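Notebook, Bench 2 - working rules for the small arm
20/05/2023, T. Urquijo

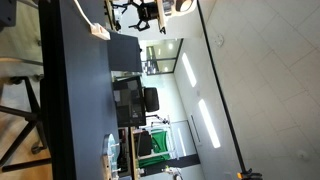 Bench 2, peg disc on the table, power strip at the far end.

Went through the bench rules with Madhu before restarting the peg runs. The old sheet dates from February and was written for the Ornulari fixture, so half of it no longer applies. Revised list, in force from this entry:

1. Speed cap 300 mm/s whenever a person is inside the taped line. 800 mm/s only with the line clear and the operator at the stop button.
2. Gripper force limit stays at 8 N. Do not raise it to get past a bad grasp. Log the grasp as failed and move on.
3. Power strip and cables stay out of the reach envelope. Check before homing, again after any bench move.
4. Stools pushed back past the tape before enabling. Chairs same.
5. Stop button tested at the start of each shift, initials in the log. Cosimo's entries are missing for two shifts - ask him.
6. Anyone editing a limit in the config writes old value, new value and name here. No exceptions for "temporary" edits.

Open points:
- Jomar wants the cap defined at the tool tip, Madhu at the flange. With the long fingers on, the two differ enough to matter. Using tool tip until settled.
- Risk sheet still lists Quiambao as the site contact. Needs changing to Cherry Mae Dagdag.
- Rule 3 gives no clearance figure. Proposed 80 mm beyond full reach, cables included. Not yet measured on this bench.

Batch restarts once rule 3 is signed off. Copy of the list to go to Lunport with the next log export.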